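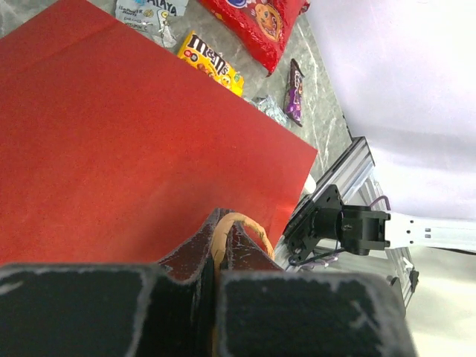
Retail Packaging and Materials
Unit 4 handout: The paper carrier bag
Instructor: Charalambos Dimitriou

Read before class. Bring the worksheet from Unit 3.

1. Terms

Face: the broad front or back panel of the bag.
Gusset: the folded side panel that lets the bag open out.
Turnover: the strip of paper at the mouth, folded down to make a double layer.
Patch: the piece of paper glued inside the mouth to hold the ends of a handle.
Block bottom: a flat base made by folding and gluing the end of the tube.

Students mix up the turnover and the patch every year. A bag can have one, both or neither.

2. Paper

Most carrier bags are made from kraft paper. The kraft process cooks wood chips with chemicals that remove most of the lignin and leave long fibers, and long fibers give the sheet its tear strength. Unbleached kraft is brown. Bleached kraft is white and takes print better.

Weight is given in grams per square meter (gsm). A heavier sheet is usually stiffer, but weight alone does not tell you how strong a bag is. Fiber length, moisture and glue all matter. Paper loses much of its strength when wet.

Recycled fiber gets shorter each time it is pulped. Mills often blend it with new fiber for bags that have to carry a load.

3. Color

A bag can be colored in two ways. The dye can go into the pulp, so that the paper is the same color all the way through, or ink can be printed on one side of a white or brown sheet. To tell them apart, look at a torn edge. Printed solids in dark or strong colors tend to show wear at the folds first.

4. Handles

Twisted paper: a strip of paper wound into a cord, bent into a loop and glued under a patch. Can be recycled with the bag.
Flat paper: a folded strip, glued inside or outside the mouth. Cheaper, harder on the hand.
Rope or ribbon: threaded through holes and knotted. Common on gift bags. Should be removed before recycling.
Die cut: a hole punched through the face, usually with a reinforced edge.

5. Where bags fail

The handle joint is the usual weak point. The load pulls on a small glued area, and a sudden lift puts more stress on it than a steady carry. The next most common failure is the bottom seam, often from one heavy item with a hard corner.

6. Case: Brorine

Brorine, a housewares shop, had 292 bags returned in August. Of these, 14 had split at the bottom. The rest had failed at the handle. The supplier, Watico, had changed its patch glue but kept the same paper.

For class: write one page on what you would ask Watico to test, and in what order. Spelling out the test load is worth 2 points out of 12.

Next unit: corrugated board.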